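Wusport wants 4000 laundry examples, and a lot of them are getting made next to a bed

BRUSAVBY, mid-afternoon. Wusport has started the home part of its clothes-handling project, the company said in April, and the first rooms are already at work. Pants, socks, checked things, dark things in a pile. Two people to a room in most cases, each gripper held by hand, no robot needed at this stage.

The goal is 4000 usable examples of everyday handling of clothes. So far 715 have been passed by the checkers. The rest of the recordings are either waiting in line or thrown out.

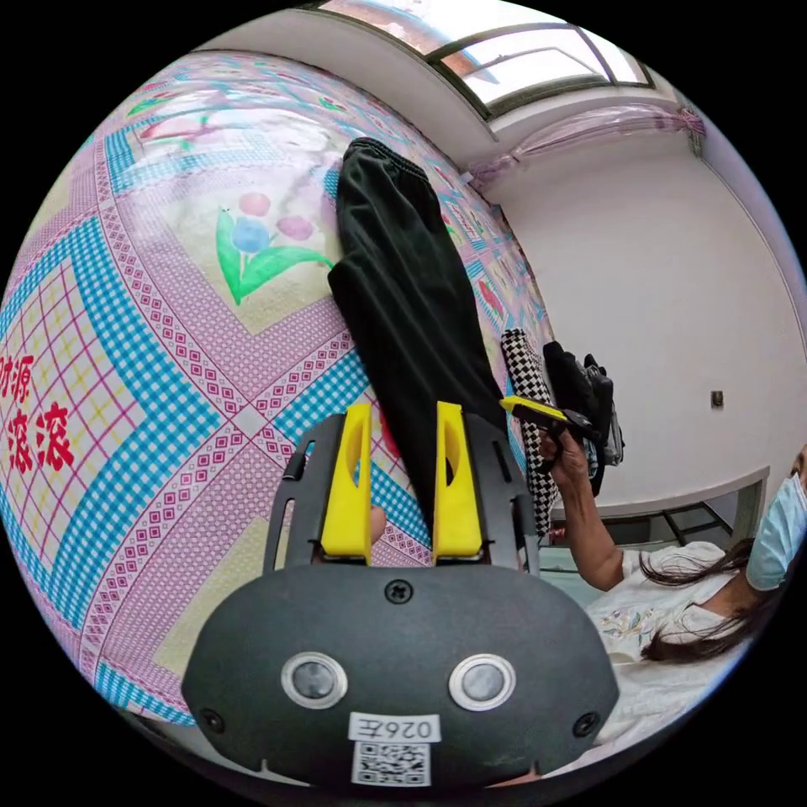

*Page last changed: April, 4:40 p.m. (count of passed examples corrected)*

Work goes like this. Clothes get dumped on the bed. Someone picks up a piece with the yellow fingers, moves it, lays it down, straightens it, goes on to the next. Cameras on the gripper body record the whole thing from the hand's side. A finished run is one garment, start to end. Then again with the same garment put down some other way, becuase a learning system that has only seen pants lying straight will make a mess of pants lying crooked.

Kourosh Farahani, running the home sessions for Wusport, said the bed was picked early on as the main work surface. Test tables in the Brusavby office were too flat and too clean, he said. Quilts slide. They bunch up under the clothes, and they have patterns all over, which the system has to learn to ignore.

"We had a model that did fine on gray," Farahani said. "Gray table, gray mat. Put a flower under the shirt and it went for the flower."

So no plain sheets. Households are told to leave the bedding as it is. Curtains too, and daylight if there is any. The same goes for whatever else is lying in the room, within reason.

Socks are their own chapter. Small, soft, easy to lose in a pile, and dark ones are worst. The instruction sheet (version 2, handed out this month) asks for socks to be taken by the end, toe or cuff, and lifted clear before they are set down. Grip in the middle and the thing folds over the fingers and hides itself from the lenses. Those runs mostly get rejected. A second gripper may be in use at the same time, for bigger pieces or for holding a pile back, but the sheet says the two should not cross.

Masks are worn in sessions where people from different households share a room. House rule at Wusport, not a requirment from anyone else.

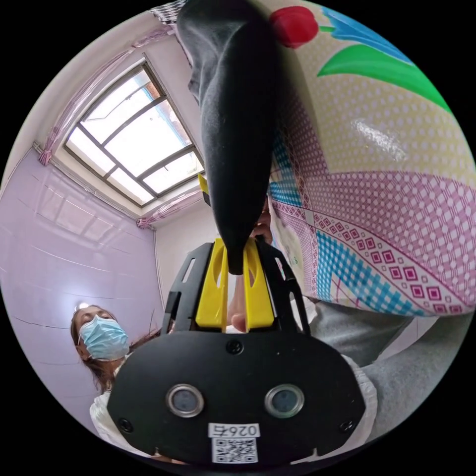 Arabzadeh takes a dimmer view of the numbers. Four thousand sounds like plenty until you split it up by garment, the Arabzadeh reply to our questions said, and then you may be left with a few hundred socks, and half of those black. The reply also asked whether the people recording are too good at it. A person who has picked up the same sock all morning stops making mistakes, and a system that never sees a fumble won't know what to do after one.

Farahani said that was fair. Fumbles are kept now, he said, as long as the person recovers and finishes the run. In the first weeks they were cut. Up to 260 recordings were dropped that way before the rule was changed, and the team is going back through them to see which can be saved. Not all will be. Several have the start trimmed off.

Other reasons for rejection, from the checkers' list: fingers closed before the recording starts. Lens covered by a sleeve. Garment out of sight too long. Talking is fine, sound isn't used.

Length of a session is left to the people doing it. Farahani said the grippers get heavy in the wrist before anyone gets bored, so breaks are taken when somebody wants one. Quality falls off late in the day anyway, the checkers have noticed, and the evening slots have been dropped from the plan.

Sorting comes after. Recordings go to Ultirska, the in-house tool, which lines up the gripper's path with the video and flags runs where the two drift apart. A checker then looks at the flagged ones by eye. Slow part of the job right now. Wusport is adding people there before it adds any more rooms.

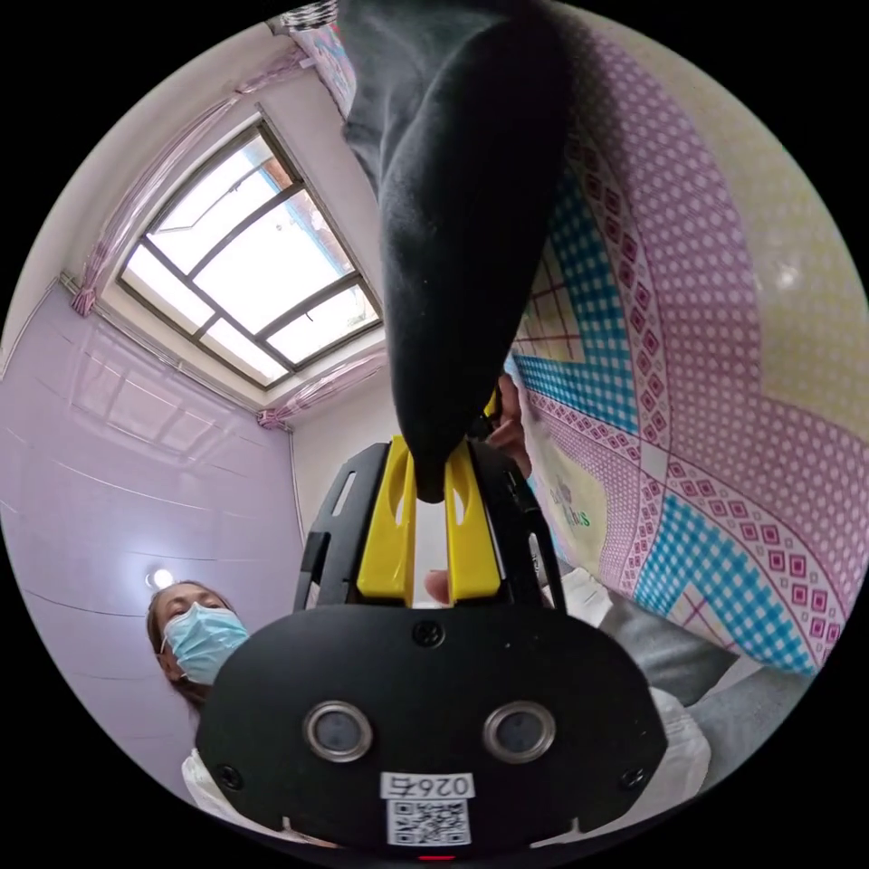

Once a run is through Ultirska it gets a short label: what was picked up, from where, to where, one hand or two. Labels used to be written by whoever recorded the run. That gave "sock," "black sock," "stocking" and "small one" for what was plainly the same kind of item, so the checkers write them now from a fixed list.

Training on the first batch is set to begin when the passed count hits the halfway point. The early model will be tried on a real arm in the Brusavby office, on a bed this time, the gray table having been moved out to the hallway. Farahani would not give a date for that. Depends on the checking, he said.

Shirts with buttons come later. So do fitted sheets, which are on the plan with a question mark next to them.

Wusport is not taking new households at the moment. Those already signed up will get the next instruction sheet with their next set of grippers.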